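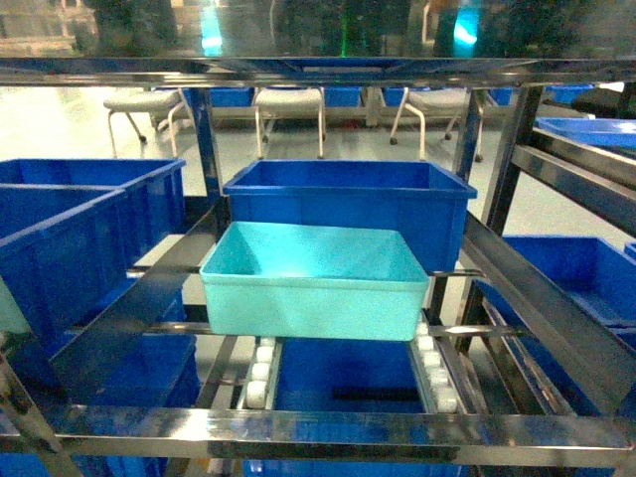

Skurel bin-handling cell, six months in

Verdict first: it works, and it sulks. We bought the Skurel in December to shift empty totes about by the flow racks, and I've been its reluctant nurse ever since.

Setting up took 2 days. The manual allows one, presumably for people who already own the right hex keys. Cường Kim did the levelling while I read out the warnings. Teaching it where each shelf sits is easy enough, though the software (Koppel, grey on grey) asks you to confirm everything twice and then forgets the first answer.

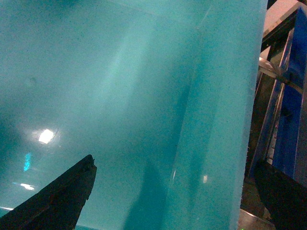
The wrist camera is my main grumble. Up close it gets very little to go on, and shiny plastic makes things worse: one bright white spot of glare on a teal wall and the edge finder starts seeing bins that aren't there. We turned the exposure down to 64 and fitted a Plirnard diffuser to the light overhead, and false stops dropped to a level I can be polite about.

Looking after the fingers is dull but cheap. Every 500 cycles I brush out the toothed racks, check the pad screws and wipe the lens. Skip it and the left finger starts to drag. A spare pair of pads cost us £200 from Zimness, arriving in a box big enough for a bicycle. 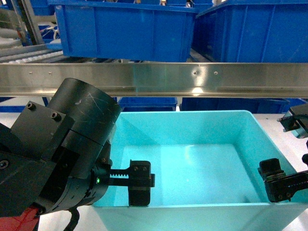 Fingers opened wide over an empty tote, green light on.

Good points: quick to re-teach, sensible screws, quiet. Bad points: the camera, the cable clips, the startup chime. Four stars, or three if the chime can't be switched off. I've asked.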